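The old water pipes in Priltolia will be replaced this spring
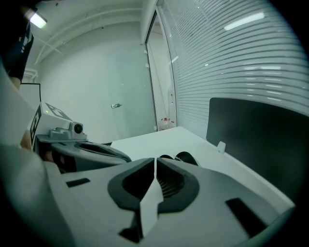

LIVIK, 18 Feb 2018 — After two winters of discussion and one very cold January, the work on the water pipes in the Priltolia quarter has now a date. The digging begins in the first week of April, if the ground is not frozen, and it will start at the lower end, by the bus stop.

Many members have written to us and asked the same questions, so we try to answer them in one place. I live in Priltolia myself, in one of the houses at the top of the hill, and I will tell also what I know from my own kitchen.

The pipes under our streets are made of iron and they are older than most of the houses which stand there now. Lurnum, the company that runs our water supply, opened the ground in three places last fall to see their condition. In two of these places the pipe was so narrow from rust and lime inside that a thumb would not pass through it. This explains why the pressure at the upper houses is so weak in the morning, when everybody takes a shower at the same time. In my house we have the habit to fill the coffee pot in the evening.

In total 3000 meters of pipe will be changed, and 227 homes are connected to it. The new pipe is of plastic, blue in color, and it will lie deeper than the old one. The depth is important for us, as the old pipe was laid in a time when the street was higher, and in some parts of the upper road it lies so near to the surface that it freezes.

The work is divided into sections. In each section the street will be closed to cars during the day and opened again in the evening with metal plates over the trench. You can always walk to your door. Those who need to come with a car for reasons of health should write to the office of Lurnum before their section begins, and a place to stop will be kept free for them. The garbage truck will not enter the closed streets. Please carry your bins to the nearest open corner on the usual morning, and please write your house number on them, for last time we had a street repair the bins got mixed and it took until summer before all had returned home.

The water will be turned off twice for each house. The first time is short, when the temporary pipe is connected. This is a thin pipe that lies on top of the sidewalk, along the fences, and it brings water to you while the trench is open. The second time is when you are moved to the new pipe, and it can last a whole working day. You will get a paper in your mailbox two days before. Fill some pots and a bucket for the toilet. A tank with drinking water, which holds 700 liters, will stand at the corner of the closed section, and you can take from it with your own bottle.

When the water comes back it may be brown or milky. Open first the cold tap in the bathtub and let it run until it is clear. Do not begin with the kitchen tap, because the small sieve in it catches all the dirt and then you have to screw it off and wash it. I did this mistake in the fall. It is also wise not to wash white clothes on that day.

Now to the money, about which we received the most letters. The pipe in the street is paid by Lurnum and by the town. The part from the street to your wall belongs to the owner of the house, as it has always been. You are not forced to change it. But if you order it together with the street work, you pay only for the material and not for the digging outside of your fence, and the price for a usual house is 63 dollars for each meter. If you wait and do it later, you must pay for opening the new asphalt, and this will be much more expensive. The order form is available at the Lurnum office and at the Livik library, on the shelf next to the entrance. Owners who rent out their house should remember that the person living there can not sign this form.

Several members asked whether their part of the pipe is made of lead. In Priltolia this is possible in the oldest houses. You can look by yourself in the cellar, at the place where the pipe comes through the wall. Lead is gray and soft, and if you scratch it lightly with a coin it shines like silver. A magnet does not hold on it. If you believe you have found it, call the office, and they will come and take a test of the water without payment. Until you know the result, let the tap run a while in the morning before you drink — the water that has stood in the pipe all night is the worst — and use only cold water for cooking.

The meters will be changed in the same time. The new type is called Tello and it is smaller than the old one, so there is no need to make more place for it. It is still read once a year. Please clear the space in front of your meter before the fitter arrives. In many cellars it is behind the potatoes or the skis, and in mine it is behind both.

There is also the question of the trees. The four lime trees at the small square stand very near to the old pipe, and we asked that they should be kept. The answer we received is that the trench will go on the other side of the square, and the old pipe under the trees will be left in the ground, empty and closed at the ends. The hedge along the lower road is another matter. A part of it must be taken away, and it will be planted again in the fall. Those who wish to have a cutting from it before this can take one now, as the end of winter is a good time. Put it deep in the soil and keep it moist.

For gardeners we have one more request. The temporary pipe is thin, and if many hoses are open in the evening the houses on the hill will have nothing. Please water by can as long as your street is on the temporary pipe, and collect the rain if you own a barrel.

The plan with the sections hangs in the window of the Lurnum office, and a copy is at the library. The order of the streets can still change if there is rock under the upper road. We will print the new order in the next issue if we have received it by then. Order forms for the house pipes must be handed in before the digging reaches your section, and the office is closed over lunch.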